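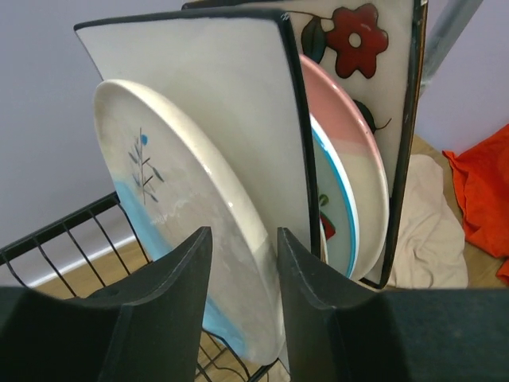

布里莱迪克(Briledik)的碗盘分拣单元装在厂区二楼,一台机械臂,一副两指夹爪,腕部一个小相机。负责日常维护的技术员在这里干了三年,之前修注塑机。采访约在星期二早上七点,夜班刚交完,他手里拿着一块无纺布,边说边擦夹爪。

“每天第一件事就是擦手指,”他说,“手指表面是哑光的,带一点纹理,靠这个纹理咬住釉面。上面只要有一层油膜,抓光面的盘子就会往下溜。”

擦拭用酒精,不用厂里通用的清洗剂。他说通用清洗剂里有表面活性剂,干了以后留一层膜,肉眼看不见,夹力曲线上看得见。擦完要等酒精挥发干净再上电回零,他一般趁这个时间看夜班记录。

记录本是纸质的,挂在控制柜侧面。前一夜写了两条:一条是夹爪张开到位信号慢,一条是抓取方盘时重试三次。他先处理第二条。

“方盘和圆盘竖着插在同一个架子里,是最麻烦的情况。圆盘的边是弧的,手指跨上去,尖端稍微偏一点也能对上。方盘角上往外翘,手指下去的时候容易碰到角,碰一下,后面几个盘子全跟着动。”

他的办法是改进给角度。原来的程序里,手指对所有盘子都沿同一个方向下去,现在方盘单独有一组接近点,从边的中段进,避开角。这组点由他手动示教,Puto控制器里存成一个单独的程序号,和圆盘的分开。他不愿意把两组合并,说合并以后改一处要验两处,出了问题也不知道是谁带的。

夹爪本身由捷尔尼(Čierny)供货,手指是可更换件,内侧凹进去一道弧,尖端收窄。我问他多久换一副。

“不按时间换,按磨损换。看尖端,两边尖端合拢以后中间的缝要均匀。一边宽一边窄,就是有一根歪了或者磨了。我们上一副用了1,869个小时,拆下来的时候右边那根尖端已经圆了。”

换手指要拆四颗螺丝,听上去简单,他却说这是新人最容易出错的地方。螺丝要对角拧,先带上,再分两遍上紧。有一回夜班的人一口气把一侧拧死,手指根部翘起来一点,白天抓了一上午,盘子边上全是灰印子。换完以后必须重新标定零点,再用标准片试夹20次,中间有一次打滑就重来。

腕上的相机也归他管。相机离手指很近,手指总在画面下方,他觉得这样有好处:“它自己就是一把尺子。每天早上调出图来看一眼,手指在画面里的位置跟昨天对得上,相机支架就没松。对不上,先别怪算法,先去摸螺丝。”

支架松过两次,都是在五月。当时先是识别率掉下来,软件组的人查了两天参数,最后他拿扳手一试,支架上一颗螺丝能用手拧动。之后点检表上加了这一项,螺丝头上也画了白漆线,线断开就说明动过。

说到识别,他提了釉面反光。白盘子边上有一道亮边,光线一变,亮边的位置就变,系统有时把它当成盘子的边缘,有时把后面那只盘子的边当成前面的。他们试过加补光灯,效果不好,光越强反光越硬,后来把灯拆了,靠环境光,再把曝光压低一档。花纹多的盘子反而省事,图案能帮着把前后两只分开。最怕一叠素色的,白的挨着白的。

沥碗架用的是普通的黑色金属丝架,比盘子便宜得多,也比盘子容易变形。他每周量一次丝距,偏了就用钳子扳回来,扳不回来就换。架子下面原来贴了防滑垫,后来撤了,垫子受潮以后会鼓,架子一头高一头低,盘子倾斜的角度全变了。现在改成台面上贴定位角,架子靠进去就行。

“架子歪了,机器不知道。它还按昨天的位置去抓。”

那条张开信号慢的记录,他放到最后处理。他先把夹爪空载开合了几遍,凑近了听,然后断电,锁上开关,挂牌,打开腕部的护盖。导杆上积了一层细灰,和旧润滑脂混在一起,发黑。他用棉签一点点清出来,重新上脂,量很少,薄薄抹一层。他说脂上多了会甩到盘子上,碗盘不同于别的零件,沾了油脂要整架返洗。

恢复供电以后,开合时间回到了原来的数值。他在本子上写下“导杆清洁,补脂”,没有写原因。我问灰从哪里来,他说可能是擦盘子的毛巾掉的绒。毛巾就放在台面上,离架子太近,他跟班组说过,过几天又放回来了。

这个单元眼下同时跑两套任务,一套是从架子上取盘,一套是往架子里插盘,内部代号叫Bimby。取盘已经稳定,插盘还在调。插盘时盘子要顺着两根金属丝之间的空当下去,手指松开的时机不能早,早了盘子会倒向旁边那只。目前的做法是盘底触到架子以后再等一小会儿,力信号平了才松手。

备件柜在控制柜旁边,里面放着两副手指、一根腕部线缆、一套支架螺丝。线缆是他要求备的,他说腕部来回转,线缆弯折的地方迟早要断,断之前通常会有图像闪一下的现象,闪过就该换。柜门内侧贴着程序号对照表,方盘那一行是21号,用红笔圈着。

七点四十分,白班的人推着碗盘车上来。他把护盖最后一颗螺丝补上漆线,摘了挂牌,让机器先用慢速跑一遍。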